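Gloves On, Labels Out

I have been on a labeling kick all March and I am having the best time. It started with the craft cupboard, which I opened looking for one envelope and closed again with my knee while something slid down behind the door. The next morning I pulled every single thing out onto the floor and made a cup of tea and just looked at it. So much good stuff in there! Two sets of watercolor pencils I'd forgotten, the nice thick card from Ailsa Yule's studio sale, a whole bag of ribbon.

Ailsa came over to help on the second day and she's the one who got me to stop buying bins before I knew what was going in them. I'd already picked up a stack of the Hakero ones (the shallow ones with the clip lids) and they turned out fine, but she was right, I had three sizes and needed one. The other two sizes have gone to the bathroom, where they hold cotton pads and travel bottles very happily.

So, how I sort. Everything goes on the big table first, a shelf at a time. Paper with paper, sticky things with sticky things, and anything I have to think about for more than a few seconds goes to the far end and waits. I do the waiting pile last, with music. I used to start with it and that's why I never finished.

Then the small flat stuff, my favorite part. Sticker sheets, labels, little packets, film, tissue, all those slippery things that live at the bottom of a drawer and come up bent. I stand them on edge in a bin like records so I can flip through them. I can't tell you how much nicer it is! I found 19 sheets of gift tags doing this, and I had bought more in December.

The gloves are my other discovery. I put on a thin knit pair because the cupboard was dusty and my hands get so dry from handling cardboard, and then I kept them on for everything. Dust comes off a lid with one wipe of a finger. They're no good for peeling a label off its backing, so one comes off for that and goes straight in my apron pocket, or I lose it.

For the writing I tried a label maker and went back to a pen. I like seeing handwriting when I open a door. Black fine-tip, capital letters, one or two words. "RIBBON." "GOOD CARD." There's one that says "DIONYSIS" because my neighbor Dionysis Lazaridis lends me his punches and stencils and they need to go home again at some point. (Soon, Dionysis! I'm still using the scalloped one.)

I spent $117 on the whole thing, counting the bins, the pens and a Balside shelf riser that I love more than is reasonable. It gives me a second level over the paper trays and the glue lives up there now, upright, where I can see if it's leaking.

Next up is the hall closet, which has the wrapping paper, the vacuum and a tent. I've cleared the table again and I've got fresh labels, and Ailsa says she'll come if there's lunch. There will be lunch. I'm thinking soup and the seeded rolls, and we'll start with the top shelf while we've still got the energy for the stepladder.

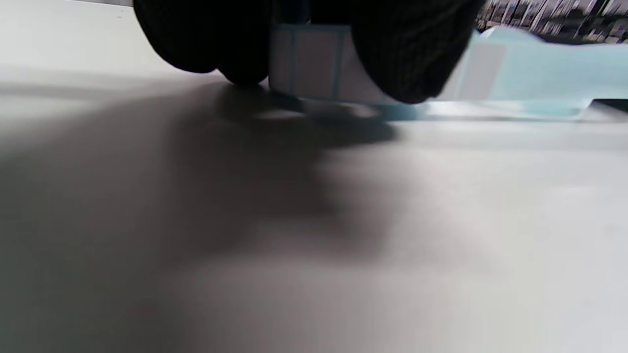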